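Análisis del cuadrante de gases Brivero para simulador de vuelo doméstico

Área de equipamiento y simulación
Evaluación de producto, noviembre

La presente evaluación recoge las conclusiones de esta redacción sobre el cuadrante de gases Brivero, un periférico USB destinado a usuarios de simuladores de vuelo civil que disponen ya de una palanca o de un volante de mando y desean separar el control de potencia del resto de los ejes. La unidad analizada fue adquirida por los cauces ordinarios de venta y se ha utilizado durante 13 semanas en un puesto fijo de nuestra sede de Palma.

Contenido y montaje

El embalaje contiene el cuadrante, dos juegos de pomos intercambiables, una abrazadera de mesa, un cable USB y una guía impresa en cinco idiomas. La traducción española es correcta, salvo en el apartado de calibración, donde se confunden de manera reiterada los términos «eje» y «recorrido». El usuario que siga ese apartado al pie de la letra invertirá el eje de mezcla.

La abrazadera admite tableros de hasta 80 milímetros de grosor. En los de canto recto la sujeción es firme; en los de canto biselado se aprecia un ligero balanceo al accionar las palancas con rapidez, que desaparece al intercalar una lámina de goma. Dicha lámina no se suministra.

Palancas y ejes

El cuadrante ofrece cinco palancas, cada una con su propio eje analógico, y 13 pulsadores programables en la base. Los sensores son de efecto Hall y no han mostrado deriva apreciable en el periodo de uso. La resistencia se regula mediante una rueda lateral común a todas las palancas, decisión que consideramos desacertada: el mando de flaps requiere mayor dureza que los de gases, y el sistema no permite distinguirlos.

El retén de ralentí está bien definido al tacto y el paso a reversa exige levantar un gatillo, conforme a lo habitual en reactores comerciales. En aviación general el retén resulta superfluo y puede retirarse con 2 tornillos – operación sencilla, aunque la guía no la menciona.

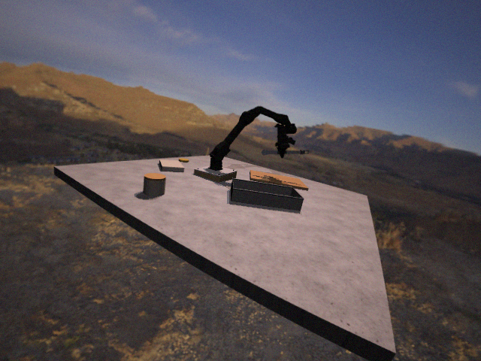
¿Puede utilizarse el cuadrante con una palanca de otro fabricante?

El simulador reconoce cada dispositivo por separado, de modo que la combinación es posible siempre que se eliminen antes las asignaciones duplicadas del eje de potencia.

La redacción lo ha comprobado con la palanca Dalness, cuyo deslizador posterior queda asignado por defecto al gas. Mientras esa asignación permanezca activa, el indicador de potencia oscila entre ambos valores y el piloto automático se desconecta durante el ascenso. Se recomienda guardar un perfil distinto para cada tipo de aeronave.

Programa de configuración

La aplicación Undus, de descarga gratuita, permite definir curvas de respuesta, zonas muertas y funciones de los pulsadores. Su funcionamiento es estable y el consumo de recursos, reducido. Los perfiles se almacenan en el equipo y no en la memoria del periférico, lo que obliga a exportarlos de forma manual cuando se cambia de ordenador. Tampoco existe versión para tabletas, carencia que deben valorar quienes vuelan en simuladores móviles mediante adaptador.

La versión 2 del programa incorporó un asistente de calibración más claro que el de la guía impresa. Conviene instalarla antes de conectar el cuadrante por primera vez. Los perfiles creados con la versión anterior no se importan de manera automática.

Comportamiento en vuelo

En aproximaciones manuales con bimotor ligero, el recorrido de las palancas permite correcciones finas sin sobrepasar el régimen deseado. La sincronización de los dos motores se consigue sin dificultad una vez igualadas las curvas. En vuelos largos con reactor, la altura de los pomos resulta adecuada para apoyar el antebrazo en la mesa.

Como aspecto desfavorable, los pulsadores de la fila inferior quedan ocultos tras las palancas cuando estas se encuentran en posición de ralentí. El accionamiento del tren de aterrizaje, que el perfil de fábrica sitúa en esa fila, debería reasignarse a la superior.

Valoración

El cuadrante Brivero se considera recomendable para usuarios de aviación general y de reactores bimotores. Quienes precisen ajustar la dureza de cada palanca de forma independiente deberán acudir a productos de gama superior. La garantía cubre los sensores durante 5 años y el resto de los componentes durante 2. Los pomos y la abrazadera se venden también como recambio.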